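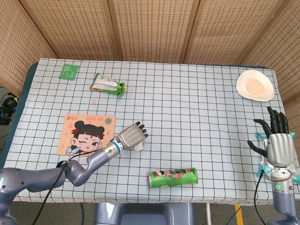
A table with a blue checked cloth, set between woven panels.

Spring Meet Handicapping Contest: Entries Now Open

Pirnham Park will hold its Spring Meet Handicapping Contest on the closing weekend of the meet, and registration is now open to all patrons aged 21 and over. The contest is conducted on site and by account wagering through the track's own platform. The entry fee is $100, of which the full amount is returned to contestants in prizes. No portion of the fee is retained by the track.

Last year's contest drew 167 entries, the largest field since the event moved from the fall calendar to the spring. In response, the Racing Office has reserved additional seating on the second floor of the grandstand. Contestants who register before the end of February will be assigned a seat with a monitor. Later entrants will be seated as space allows, and may be placed in the Drisow Room at the top of the stretch.

Contest Format

Each entrant will make 14 mythical wagers of $2 to win and $2 to place over the two days of competition. Seven of these races are mandatory and will be named by the Racing Office when entries for the closing weekend are drawn. The remaining seven are optional and may be chosen from any race on the Pirnham card. Contestants may play no more than one horse per race.

Win payoffs are capped at 20-1 and place payoffs at 10-1 for scoring purposes. A contestant whose selection is scratched after the contest deadline will receive the post-time favorite. If two horses share favoritism by dollars in the win pool, the lower program number will be used. Dead heats are scored at the official mutuel prices.

Selections must be submitted before the published post time of each race, not the actual off time. Contestants should note that this is a change from last year, when selections were accepted until the gate opened. Paper slips have been withdrawn, and all picks are to be entered at the contest terminals or through a contestant's online account. Staff at the contest desk can correct an entry only if the request is made before the deadline for that race.

Entry Limits and Partnerships

An individual may hold up to two entries. Partnerships are not permitted, and entries may not be transferred once the first mandatory race has been run. The Racing Office reserves the right to review entries that show matching selections across all optional races, and to disqualify any entry found to be in breach of this rule. Decisions of the contest judges are final.

Employees of Pirnham Park and members of their households are not eligible. Licensed owners and trainers may enter, but may not use a horse in which they have an interest as an optional selection.

Qualifying Rounds

Free qualifying rounds will be held on each of the three Saturdays before the contest. The top five finishers in each round will have their entry fee waived for one entry. There is no charge to take part, although participants must be enrolled in the Visser Club, the track's rewards program. Enrollment is available at any mutuel window with a government-issued photo ID.

Stakes Program

The contest will again be built around the two principal races of the closing weekend. The Skoro Stakes, for 3-year-olds at one mile and a sixteenth, will be run on the first day and will serve as the fourth mandatory race. The Drisow Handicap, for older fillies and mares on the turf, follows on the second day. Should the Drisow be moved to the main track, it will remain a contest race, and contestants will be given 30 minutes from the announcement to revise their selection.

Nominations for both stakes close on the dates shown in the condition book. Past performances for the mandatory races will be provided to contestants free of charge — one copy per entry — at the contest desk when the doors open each morning.

Seating, Dining and Parking

Contest seating includes general admission, a daily program and a buffet lunch on both days. Guests of contestants may purchase the lunch separately at the second-floor host stand. Outside food is not allowed in the contest area. General parking remains free, and preferred parking may be reserved with registration for an added charge.

How to Register

Registration forms are available at the Guest Services counter and on the contest page of the Pirnham Park website. Completed forms may be returned in person or by mail, with payment by check or from a wagering account. Entry fees are refundable in full until the mandatory races are announced. In the event that fewer than eight of the 14 contest races are run, all fees will be returned and no prizes will be awarded.

Questions about the rules should be directed to the Racing Office during regular business hours.

Issued by the Pirnham Park Racing Office, 2025-02-27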